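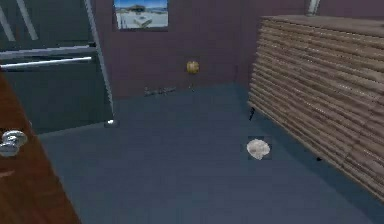

Budgeting for a first robot after testing in simulation: what am I forgetting?

Posted in Equipment and Buying, June 3, 2020

I look after the equipment money for a small student group. Since February we have been working entirely in simulation, mostly in a bathroom room set, teaching a mobile robot to find things lying on the floor and pick them up. The room has a shower enclosure, a door and a slatted cabinet, and the robot has to get to a crumpled white thing on the floor without clipping the furniture.

We now have permission to spend up to 2842 pounds on real hardware. I have two quotes. The first is a Skosier base with a small arm already fitted, which would take nearly all of it. The second is a Rorow base at 1125 and a separate Pyo arm at 545, which we would have to join up ourselves. Neither price includes delivery.

My questions are:

Is it worth paying more for the one that comes as a single unit?

How much should I hold back for things that are not on the quote?

Do we need to build a proper test room, or can we manage with a marked-out bit of floor?

We have one person who can solder and nobody who has done machining. The sim runs on a desktop we already own, so I don't need to budget for that.

Plerau_desk

Chiamaka Mohammed

I did the buying for a teaching lab for several years, so this is from that side.

Take the two-part option only if somebody has already joined that base to that arm and written down how. Ask both sellers for the mounting pattern and the supply voltage the arm needs. If the base can't power the arm directly you will need a converter, and you will need to find somewhere to put it. With no machining in the group, an adaptor plate has to be ordered from outside. That is not dear, but the first one is often wrong and you pay twice.

On your figures the two parts come to 1670, which leaves you 1172 before delivery. I would divide that up before ordering anything. Second battery and charger first. Then a spare set of gripper fingers, a spare of whichever arm motor carries the most load, a camera if the arm doesn't come with one, and an emergency stop you can reach from where you sit. Leave the rest unspent for the first couple of months. You will find out what you need once it has been driving about.

With the single unit you would have next to nothing left, and a robot with one battery spends a lot of the day on charge. Ask Skosier whether they sell last year's model or an ex-demonstration one. Sellers don't always list them.

Check these in writing with either seller:

Who pays the carriage if it goes back
How long a replacement motor takes to arrive
Whether the warranty still stands if you fit your own arm
The lowest height the gripper can reach with the arm mounted

The last one matters for you. Small arms on tall bases often can't get to the floor, and your whole task is on the floor. It is easy to miss in simulation if your robot model has a longer arm than the one you end up buying.

For the test room, don't build one yet. Tape the outline of the room on the floor and put something solid where the cabinet goes, on feet of the same height as the ones in your model. The gap underneath makes a difference to low sensors. You can use cardboard boxes to start with if you weight them.

wet_floor_sign

just get the one piece one. we spent a whole term on a bracket

tobin_r

I mostly agree with Chiamaka, but I would spend a bit sooner on the shower. Tinted glass and shiny metal posts are awkward for depth cameras and for laser scanners, and a simulated sensor may well see them as ordinary solid walls, depending on how yours is set up. If glass is going to be part of the job, get one sheet of tinted acrylic and stand it up in your taped area. Ours was about 70 pounds with the feet. Do it before you choose the camera, and borrow a camera to try if you can, as that is the part most likely to be returned.

Also look through your sim room for things that don't behave. In yours there is a yellow lump that seems to be hanging in front of the back wall, well off the floor. If that is meant to be one of the objects to collect, I wouldn't buy an arm with extra reach to get it until you have checked that it is where it should be. I'd take the reach requirement from the floor items and from the top of the cabinet if you plan to use that later.

Measure your doorways before ordering the base as well. We had to take the wheels off ours to get it into the room.

Plerau_desk

Thanks, all useful. I have written to both sellers about floor reach and the warranty and will hold off on the order until they reply. The yellow one does need checking, I'll pass that on.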